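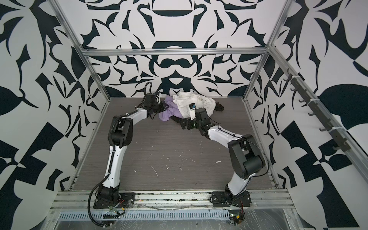 A dark gray tabletop with a wood-grain finish, set against walls in a black-and-white leaf-like pattern.

April
By Rojanasak

I want to make a case for the small duck flock, and I want to make it to people who already have a farm, a pond of some kind and a spare corner. Everybody around Sonville talks about laying hens. The feed store has a whole wall for hens. Ask for duck feed and the person at the counter goes in the back for a while and comes out with something for geese. And yet I have kept laying ducks on our place for five years now, next to hens for most of that time, and if I had to give up one or the other I would not need the afternoon to think it over.

Start with the eggs. A good laying breed – I keep Khaki Campbells and a few Welsh Harlequins – will match most backyard hens, and mine keep going through the dull months when the hens have more or less gone on strike. The eggs are bigger, the shells are tougher, and they ride to market in the back of the truck with hardly any cracks. Bakers love them! The yolk is large for the size of the egg, and a sponge cake made with duck eggs rises in a way that makes people ask what you did to it. I sell out every Thursday, at a better price per dozen than I ever got for chicken eggs, and I still have customers who show up late and look at the empty cooler like I owe them something.

Then there is the weather. Ducks do not mind it. Cold rain that sends a hen under the nearest roof to sulk is, for a duck, the best day of the week. They go out in it, they shout about it, they eat every slug in the lettuce rows. We used to lose whole plantings of young greens to slugs on the low side of the farm, down by Plesine Creek where the ground stays soft into June. I started walking the ducks through those beds before planting and again after harvest (never while the seedlings are small, they have big flat feet and no manners) and the damage has dropped so much that I quit buying bait.

Now, the usual objection is mess, and it's a fair one. Ducks put water everywhere. Give them a clean bucket and it will be soup in minutes. My first winter I kept the waterer inside the house with them, on straw, and I spent that winter hauling out wet bedding that smelled like a ditch. I came very close to selling the lot. What fixed it was moving the water outside onto a bed of gravel with a drain under it, running downhill to the fruit trees. I set a Drumix pan on top, a plain rubber one, deep enough that they can get their whole heads under. The house stays dry. The plums get fed. I wish I had done it before the first bird came home, and if you take only one thing from this piece, let it be the gravel.

The other objection I hear is about scale. People figure ducks are fine as a hobby but there's no business in them, and they say this while paying off a broiler house. I think they have it backward, at least for small farms. If you sell a plain product that the supermarket also sells, the supermarket sets your price. Duck eggs are different. Most shoppers near us can't get them anywhere else, and the ones who want them want them badly: people who grew up eating salted duck eggs, people who find hen eggs upset them, home bakers, a noodle shop that would take my entire week if I let it. Last year our flock brought in 4,000 dollars after feed. That will not buy a tractor, at least not one that starts. But it came from a corner of the farm that used to grow thistles, and the work is 15 minutes in the morning and a bit less at night.

I'll admit feed is the sore spot. Ducks eat more than hens and they need more niacin than a chick ration gives them, so you either find a proper waterfowl feed or you add brewer's yeast. Ducklings that go short get weak legs, and it's a sad thing to watch. I add the yeast from the first day and have had no trouble. Letting the grown birds forage helps with the bill from spring on, though anyone who tells you they will live on bugs and grass and still lay well has not kept a very close eye on the nest boxes.

And lock them up at night. Every night, even the nice ones. A duck has no defense except noise, and raccoons don't care about noise. Ours learned to walk in by themselves at dusk within a couple of weeks, in a line, complaining the entire way, and it is still my favorite part of the day.

What I would love to see is more of us doing this. If 6 farms in the county kept a modest flock each, we could order feed by the pallet, share a candler and an egg washer, and keep that noodle shop happy all year. The county extension office runs a hen workshop every spring, and it's a good one, I've been to it twice. I would gladly stand up for an hour and talk ducks. I'd bring the gravel talk, a tray of eggs and a cake.

If you're thinking about it, order your ducklings early, get more than two, and dig the drain first.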